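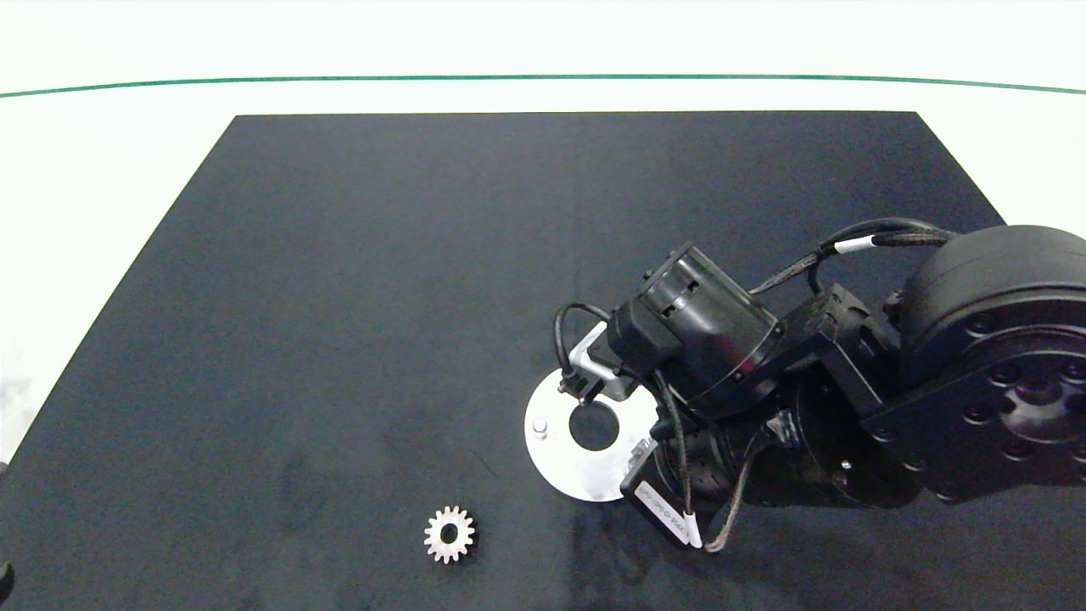 Vol. 3, No. 2

Every food town now sells you a "secret" supper. I paid for one in Catacutan last December, and I'd like to know who the secret was being kept from. There were 91 of us.

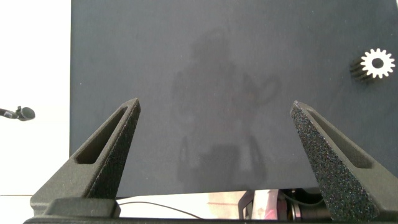 Page last changed on a Friday in December

The host, Yung-ching Liu, cooks well. Her clams were the best thing I ate all week. But we were told the recipe had never left the family, and I had seen much the same bowl at lunch, at a counter by the ferry, for a third of the price and without the speech. 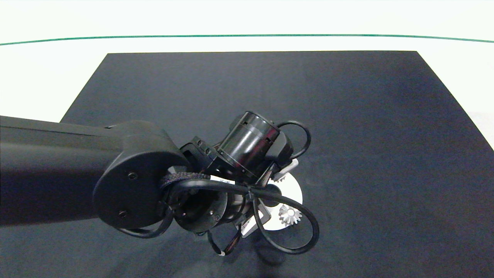 Arm and cables over the board

I don't blame the cooks. I blame the booking outfits, Pludwood above all, which lists nearly 2,000 of these dinners and calls each one a hidden gem. Who checks? I wrote to ask and got a discount code. 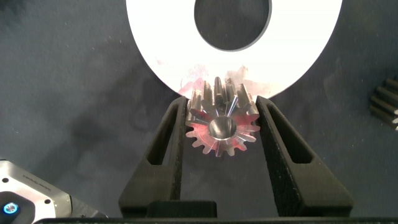 A meal doesn't need a legend attached. The plate they brought out for the finale was plain and white, as white as the disc shown here, and like the disc it had red smudges on it, in our case beet juice. We were told the smears stood for the sunset over Ultar. Maybe so. I'd have taken a second helping of clams and a shorter story, and I'd have gone home before ten.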